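Play Kitchen Pieces, Set Out on a White Table
Sarita Lodhi, 5 August 2023

Stirkero calls this play kitchen set "complete." I have my doubts. Pastel everything, one strawberry, and a plate that wouldn't fool a three-year-old. The colander I'll grant them. Judge for yourself. 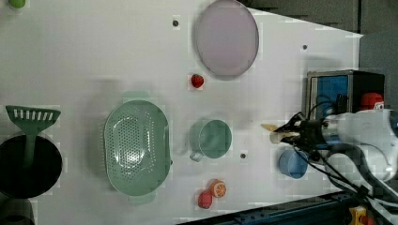 Mint mug, mint colander, and a peach that could pass for a tomato.

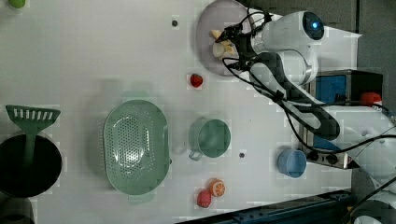 Pale chunks by the plate. Potato? Bread? I wouldn't bet on either. 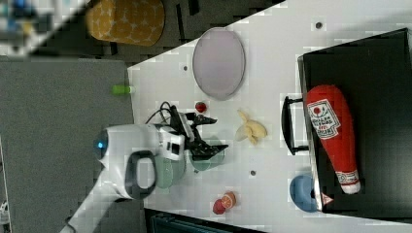 Plush ketchup in a black tray, with a peeled banana nearby.

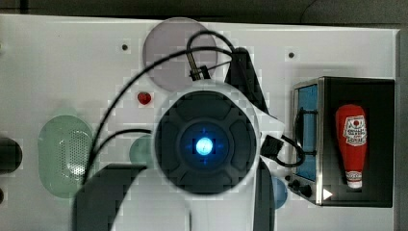
The strawberry is in all four pictures, or at least something small and red is.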